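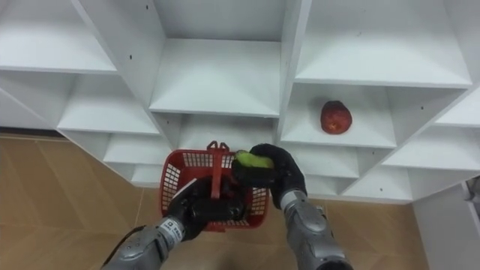

Photo: Halima Adeleke / Clusard

4.3 Shelf-to-basket check

Run this check after the hands have been calibrated (section 4.1) and before the first unattended cycle. The left arm carries the basket. The right arm handles the fruit.

1. Set arm speed to 35 percent on the Fludedska console.
2. Place one apple near the center of a shelf compartment. Leave the neighboring compartments empty.
3. Hang the basket handle in the left hand and select HOLD. The fingers must close fully around the handle.
4. Select PICK, then SMALL FRUIT. Hand the right gripper a lime or similar small fruit.
5. Move the right hand over the basket rim, clear of the handle, and select RELEASE.
6. Repeat steps 4 and 5 with the apple, picking from the shelf.

Note: Items over 200 g require the LARGE FRUIT setting. Maximum basket load is 500 g during this check.

CAUTION: Keep hands out of the basket while HOLD is active. Route the forearm cable clear of the joints.

If the console shows code 61, stop both arms and repeat section 4.1.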